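Omimley gripper comparison – working group minutes
2023-06-08

Present: Simone Sampaio (chair), Đức Ngô, Jalen Escobedo, Vaughn Iwasaki (minutes)
Apologies: Osvaldo Falcão, who sent four pages of comments in his place

1. Minutes of the May meeting
Accepted. Vaughn asked that "heated" be changed to "lengthy" under item 3. Jalen preferred "heated." It stays.

2. Pads
Đức has finished the first half of the table-clearing trials, 300 grasps with the Brotham pads and 347 with the Staltau. Simone asked why the totals differ. Đức said he lost track and kept going. The extra 47 will be left out of the comparison and kept in the log, where they can do no harm.

Both pads manage boxes and cartons. Soft packaging is another matter. The Brotham pad tends to push a flat wrapper along the cloth until it meets something heavier, and the Staltau picks it up together with whatever it was lying on. Osvaldo's comments (pages one through three) argue that this should count as two successes. Not adopted.

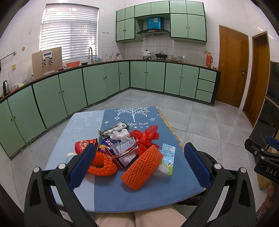
Item 2: kitchen table with mixed packaging, hand-held grippers with blue pads.

Foam fruit sleeves remain the worst object on the list. Jalen wants them scored separately, as they squash under the pads and then spring back out. Agreed, with Vaughn noting that we also agreed this in May.

3. Wrist camera
The Fitzsimmons unit drops exposure when it faces a bright window, and takes its time coming back. Jalen proposes locking exposure at the start of each run. Đức proposes a better camera. Simone reminded the group of the budget, and we will lock exposure.

4. Next round
30 grasps per object per pad, same operator throughout, stopping at 30. Simone would like 80 percent on soft items before anything goes on the arm. Vaughn asked what happens if neither pad gets there. Deferred.

Actions
Đức: rerun soft items, both pads
Jalen: exposure lock, revised score sheet
Vaughn: reply to Osvaldo, page four included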